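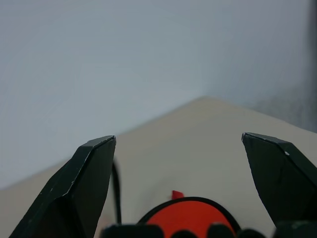 Foire aux questions – location d'utilitaires et de porteurs chez Skikstead

Quel permis faut-il pour louer chez vous ?
Le permis B suffit pour tous nos fourgons et nos caisses avec hayon jusqu'à 3,5 tonnes. Au-delà, il faut le permis C, et le CE pour les ensembles avec remorque. Pensez à apporter l'original !

Je n'ai jamais conduit de 20 m³. C'est difficile ?
Pas du tout, on s'y fait très vite ! Naledi Makhubela vous emmène faire un tour du dépôt avant le départ, marche arrière comprise, et vous montre le hayon autant de fois qu'il le faut. On adore ce moment – beaucoup de clients repartent avec le sourire.

Combien de kilomètres sont compris ?
Le forfait week-end comprend 400 km. Pour un long trajet, demandez-nous le forfait route, bien plus confortable si vous traversez la France.

Peut-on ajouter un conducteur ?
Oui, jusqu'à deux conducteurs supplémentaires, sans frais. Chacun doit présenter son permis au comptoir.

Louez-vous aussi des bennes et des plateaux ?
Bien sûr, et c'est notre grande fierté ! Le plateau Rirance est parfait pour les matériaux de chantier, la benne Flarnard pour la terre et les gravats. En juillet, ils partent vite, réservez tôt.

Et si le camion tombe en panne ?
L'assistance est joignable jour et nuit au numéro inscrit sur le porte-clés. Si la réparation ne peut pas se faire sur place, Bongani Ngubane vous trouve un véhicule de remplacement.

Dois-je rendre le véhicule avec le plein ?
Oui, au même niveau qu'au départ. La station la plus proche est juste après le rond-point, côté zone artisanale.

Puis-je le rapporter tard le soir ?
Tout à fait. Garez-vous sur le parking éclairé et glissez les clés dans la boîte à gauche du portail. L'état des lieux se fait le lendemain à partir de 7 h 30, avec ou sans vous.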